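Ticket 291 — juice marks on the blue cloth
Opened by: Zarmeena Jadoon, Jarnemstead
Status: open

Hello Cempaka, and thank you ever so much for ringing back. I've now tried the Nevon stain powder 3 times on the blue cloth, cool water each time as you suggested, and there's still a faint orange ring that I can only find when the light's low. The fruit was out on it all afternoon, tomato and all, so I can't swear which one did it.
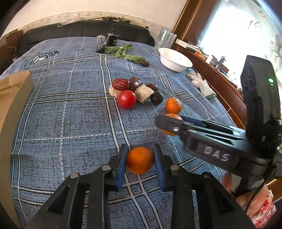
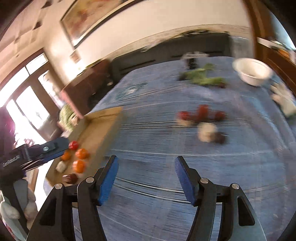
Would you leave the powder on overnight, or is 10 minutes truly the limit? I'd hate to fade it — it was my aunt's, and I'm rather fond of it.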